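Progress report to the Wedine fund
Project: Safe work rules for small robot cells
Period covered: up to the end of October
Prepared by: Sandro Villa, Messina workshop

1. What we promised for this period

In the plan that you approved, we had to deliver a first set of written rules for our assembly cell, and to test these rules in daily work. The rules are now written. The document has 15 pages and we call it the Nuton rules, after the cell where we use them. The testing has started but it is not complete, and I explain the delay in section 3.

2. Work done

The rules cover three subjects: who may start the robot, how force limits are set and written down, and what must be checked before a new part is used. For the force limits we decided that each insertion task has its own sheet. The sheet gives the maximum push, the approach speed and the name of the person who approved the values. Before, these values were only in the program, and a person without access to the program could not read them.

We use block and slot insertion as the reference task. It is simple to repeat, and a wrong force value shows quickly.
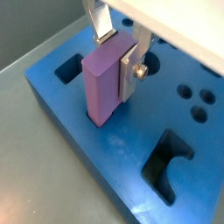 Who can change a force limit after the sheet is signed?
Only the cell supervisor, and the new value must be signed again before the robot runs at normal speed.

Until now we made 830 insertions under the new rules, from a target of 2,000. For 98 percent of them the record is complete, with the sheet number and the name of the operator. The missing records are all from the first days, when the operators still used the old paper form. We have removed this form from the cell.

3. Delay and reason

The start of testing moved by three weeks. Prerenier, who supplies our force sensor, had to calibrate it again, and our own rule says that no test counts with an expired certificate. I preferred to respect the rule and lose the time.

4. Next period

We will finish the remaining insertions and ask the second shift to read the rules and mark every sentence that is not clear to them. The chapter on restart after an emergency stop needs more work. Two operators understood it in different ways, so I will write it again with shorter steps.

5. Budget

Spending is inside the plan. The new calibration was paid from the maintenance line and we do not ask for additional money.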